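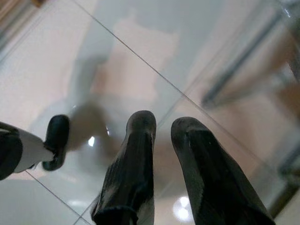 Home | Builds | Parts | Guides | Forum | Contact

Fesska Two-Arm Laundry Build

The Fesska is a two-arm bench build for people who want to teach a pair of arms to handle clothes at home. It began as a kit for sorting small parts, and then in September we put it next to a washing machine and haven't wanted to work on anything else! Cloth is a wonderful problem. It never lies the same way twice, it hides its own edges, and a grip that works on a towel will do nothing useful on a sweatshirt.

What you get is the set of parts we use ourselves: two arms, two grippers with long narrow fingers, the white wrist brackets, the cable set and the Leltotel control board, which runs both arms from one program. You supply the computer, a solid place to bolt everything down, and the laundry.

Each arm reaches 700 mm from the center of its base. We mount the pair so the two reaches overlap over the basket, and that overlap is where nearly all the good stuff happens. One hand holds a piece of clothing up while the other goes looking for a second place to grab. Set the bases too far apart and you end up with two one-armed machines that happen to share a plug.
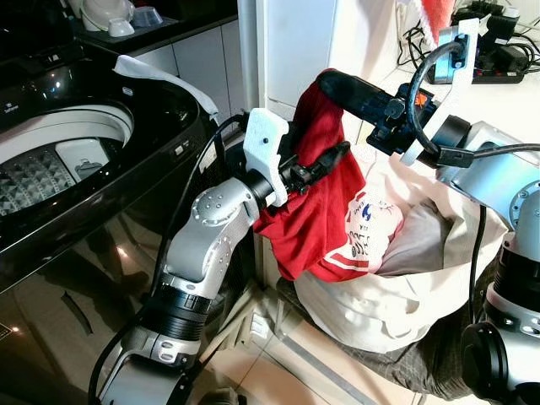
Top-loading washers are the friendlier kind for a first try. The arms come in from above, the opening is wide, and you don't have to deal with a door. Front loaders can be done (there are a couple of good threads about them in the forum), but plan on mounting the arms lower and spending a lot more evenings on the approach path.

Leave slack in the wrist cables. We can't say this strongly enough! Run each arm slowly by hand through every pose you expect to use, turn the wrist all the way both ways, and only then tie the cables down. The Engelbrecht clips in the kit open again without a tool, so you can change your mind as often as you like.

Fingers

The stock fingers are 85 mm long with rounded tips. We tried squared tips first and they snagged on knits. The rounded ones slide under a fold nicely and still pinch well enough for a heavy hoodie. They're the part that takes the abuse, so a spare pair comes in the box, and the print files are in the Guides section if you'd like to try your own shape. Ours are in their 81st revision and we still argue over the angle of the flat side.
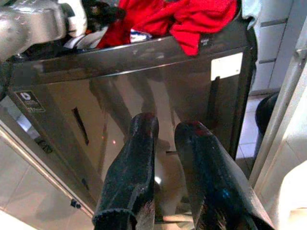

Gripper fingers at the washer, with a red garment on top of the pile.

Start with one bright piece of clothing in a color that stands out from your machine and your floor. Shiny metal is hard on the wrist cameras, and a strong color gives you a fair chance while you sort out the lighting. We recorded 250 practice runs by hand before letting the arms try a pick alone, and more would have been better.

Base plates follow the Stultmont hole pattern, so rails and carts from our other builds will bolt straight on. If you already own one of those, order the kit without plates and put the savings toward more fingers.

Page updated 25 November 2021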